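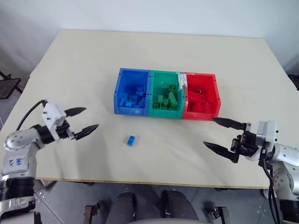
第335期　第2版

零件盒与小五金的分拣、存放和标识

2026年6月3日　本刊编辑部

小五金混放的直接后果是重复采购。螺钉、垫圈、接线端子单价低，丢了不心疼，找不到就再买一包，几年下来抽屉里会有好几包同规格的M4螺钉，而急用的M5一颗也没有。本期整理的是家用工作间和小型维修台的存放办法，适用于总量不超过一个柜子的零件。数量再大，应当改用带编号的库位管理，不在本文范围。

一、分拣前的准备

分拣面要平整、浅色、无缝隙。深色桌面上看不清发黑处理的螺钉，拼板桌面的缝里会卡进小垫圈。桌面前缘没有挡边的，垫一张硬纸板并把四边折起10毫米左右。

工具：数显或游标卡尺一把，螺距规一片，磁铁一块（用塑料袋包住再吸，翻袋即可脱料），浅碟若干，记号笔，美纹纸胶带。

先用磁铁过一遍，把碳钢件与黄铜、铝、尼龙件分开。奥氏体不锈钢一般不吸或弱吸，冷镦加工后磁性会增强，因此磁铁只能作粗分，不能据此判断牌号。螺栓头部有钢印的看钢印：A2-70表示奥氏体不锈钢，后面的数字是抗拉强度等级，即不低于700兆帕；8.8、10.9为碳钢或合金钢的性能等级。没有钢印的螺栓不要用在承重和转动部位，单独放一盒，只做夹具和临时固定。

二、分类的顺序

建议按以下次序拆分：制式（公制、英制）→ 公称直径 → 长度 → 头型。按头型优先的做法看上去整齐，用起来慢，找件时首先知道的是孔径。

公制与英制必须分开。M5（螺距0.8）与10-32（每英寸32牙，折合约0.794毫米）外径只差不到0.2毫米，手拧能进两三圈，再用力就咬死。M4与8-32同理。混过一次的盒子要全部倒出来逐颗过螺母，不要挑拣。

长度的量法：沉头螺钉从头顶面量到末端，圆头、盘头、内六角圆柱头从头下支承面量起。标签上的长度一律按此写，否则同一盒里会出现两种长度。

自攻钉、木螺钉、干壁钉各自独立，不与机牙螺钉同盒。

三、盒子的选择

常见的有三类。

1. 斜口零件盒。前口低、后壁高，可并排、可叠放，手能直接伸进去抓。适合每天取用的件，缺点是不防尘，不耐倾倒。Prelora的小号盒壁厚较足，空盒叠到五层不歪；Grarnlow的同尺寸盒口沿稍软，装满钢件后前口会外张，建议只装塑料件和线材附件。

2. 抽屉式零件柜。防尘较好，占地小。抽屉后端应有止挡，没有的可在底面后缘粘一条2毫米厚的硅胶垫。整柜必须固定在墙上或台面上，上层抽屉同时拉开时重心会前移。

3. 带盖格子盒。适合外出携带。盖子与隔板之间的间隙要小于最薄的垫圈，买之前放一片M3平垫倒过来摇一摇即可验出。Costigan的格子盒在盖内侧有一层泡棉，间隙问题基本解决，但泡棉吸油，存放涂油件时应拆掉。

单盒装载量以容积的三分之二为限。装满的盒子抓取时必然外溢，前口附近的料也容易滚到邻盒。

盒体材质多为聚丙烯，耐弱酸碱和一般油脂，不耐长期日晒。放在窗下的盒子一两年后会发脆，受力的挂钩部位先裂。丙酮、香蕉水不要直接装在这类盒里，沾了溶剂的零件晾干再入盒。

四、颜色的用法

颜色只表示一个维度，定了就不改。可行的方案：蓝色放公制，红色放英制，绿色放垫圈、卡簧等非螺纹件。不可行的方案：先按颜色分材质，后来盒子不够，又拿同色盒装别的东西。

颜色不能代替文字。红绿色觉异常的人分不清相邻的红盒和绿盒，暖色灯下蓝绿也接近。每个盒都要有标签。

五、标签

标签内容按固定格式：规格×长度、头型、材质、补货线。例：M4×16　盘头　A2　补货线30。

美纹纸胶带适合试用期，改起来方便，缺点是边角起翘，半年后残胶变硬。格局稳定后换成覆膜标签。聚丙烯表面能低，普通不干胶粘不牢，贴之前用异丙醇擦净，晾几分钟，再用指腹从中间向两边压实。口沿有孔或缺口的位置不要贴，标签悬空处会先卷边。标签也不要跨贴在两个盒上，抽出其中一个时会撕断。

残胶用柑橘类除胶剂或食用油敷十分钟，再用塑料刮片推掉。不要用钢丝球，划毛的表面更容易积灰。

补货线的定法：取最近一次完整作业的最大用量，乘以2。没有记录的，先按一盒底部铺满一层来估。

六、防锈与防潮

碳钢件存放环境的相对湿度宜低于60%，超过70%时锈蚀速度明显加快。南方梅雨季节、北方无供暖的车库，建议把碳钢件移入带盖容器，每升容积放硅胶干燥剂10克左右。变色硅胶失效后可在110至120摄氏度的烘箱中烘两小时再生，不要用烹饪食物的烤箱。

新购镀锌件表面已有钝化层，不需要再涂油。发黑件只有薄氧化膜，入盒前滴几滴轻质机油，装袋搓匀，倒在纸上吸去多余部分。涂油件与橡胶件分开，天然橡胶遇矿物油会溶胀。

不同金属不混放。铜件与铝件在潮湿环境下接触，铝件先出白粉。

已有浮锈的螺钉，数量少就直接报废。确需保留的用白醋浸泡数小时，刷净，再用小苏打水中和，热水冲洗，立即吹干涂油。高强度螺栓（10.9级及以上）不要酸洗，有氢脆风险。

七、台面布置

常用盒放在台面中后部，前方留出不小于300毫米的作业深度。盒子太靠前，手臂来回越过时容易带翻；太靠后则够不到底。坐姿作业时，盒口高度以低于肩部为宜。

并排的盒子靠两侧插槽相互固定，没有插槽的在底部贴防滑垫。Prastdale的挂板系统可以把盒子整排抬离桌面，挂板本身用膨胀螺栓固定，石膏板墙必须打到龙骨上。挂满后每米长度的载荷不宜超过厂家标称值的八成。

相似规格不要相邻。M3×8旁边放M3×10，掉错一颗很难发现；中间隔一盒垫圈或螺母，错放后一眼可辨。

八、维护周期

每次作业结束：散件当场归盒。认不出规格的放进一个待分盒，待分盒只设一个，满了就停下来分。

每季度：抽查补货线，清除盒底铁屑和灰尘。铁屑用包了塑料袋的磁铁吸，不要用嘴吹。

每年：盒子全部清空，温水加中性洗涤剂清洗，完全干透再装料。北方可安排在3月，空气干燥，隔夜即可干透。同时淘汰滑牙、变形和一年内没有动过的非标件。

九、常见错误

用食品罐装零件。罐内残留的盐分和糖分会引起锈蚀，儿童也可能误取。

玻璃罐上架。跌落后玻璃碴与螺钉混在一起，只能整罐报废。

按项目留料。某件家具拆下的螺钉单独装袋是合理的，家具处理掉以后袋子还在，就应当拆袋归类。

纽扣电池与螺钉同盒。金属件可造成短路发热，误吞的后果也严重，电池应留在原包装内，放到儿童够不到的位置。

读者留言（3）

铁砂纸：第二节建议补充细牙。M8×1和M8×1.25我混过，外观基本看不出来，必须上螺距规。

north_bench：美纹纸在我这里三个月就翘了，车库温差大。改用布基胶带写油性笔，目前正常，但残胶更难清。

老虎钳与鲤鱼钳：硅胶干燥剂现在多用橙色变绿色的，蓝色那种含氯化钴，家里有孩子的尽量别买。

本网站使用Cookie以保存阅读设置并统计访问量。继续浏览即视为同意。[接受]　[管理偏好]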